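Robot Cell Technician, Part-Time (Justovcombe)

Clusier is hiring a technician to look after the tabletop cell at our Justovcombe site. The cell has two arms that share a white table, each with a two-finger gripper and a camera at the wrist. It handles kitchen items, mostly bowls. You would report to Anikó Bodnár, who set up the cell and will train you on it.

What the work includes

Start-of-shift checks on both arms: fingertips square and tight, bracket screws snug, cables clear of the wrist through its full range. Power down before touching any connector.

Wiping the table. Crumbs and scuffs build up, and glare from the overhead light gets worse on a dirty surface. Clean the wrist camera lenses with the cloth kept in the drawer, never with paper towels.

Checking finger alignment over a single bowl, then running the two-arm routine at low speed. If the fingers touch the rim on approach, stop the run, re-zero the gripper and write it in the log.

Replacing worn fingertips and damaged cables. Spares are kept on site. Anything inside the arm housing goes to Pintér, our service contractor, and you would book the visit and be present for it. 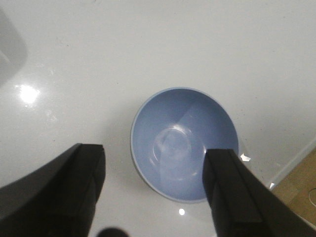
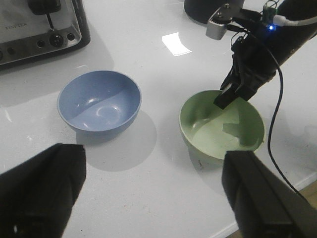

Wrist camera views of the table, with the gripper fingers in the foreground.

What we need from you

A year or more of hands-on work with small machines, electronics or lab equipment. You should be able to read a wiring diagram, use a multimeter and crimp a connector that stays put. Robot experience helps but is not required. Good notes are. The next person on shift works from your log.

Hours and pay

Shifts start at 7 a.m. and the job runs 10 hours a week to begin with. Pay is $2499 a month during training and is reviewed in April. Parking is free. The Cluvmont bus stops at the gate.

To apply

Send a resume and a short note on something you have repaired, including what was wrong and how you found it. Mark it for Anikó Bodnár, reference 3742. Applicants we want to meet will be asked in for a paid trial shift at the cell.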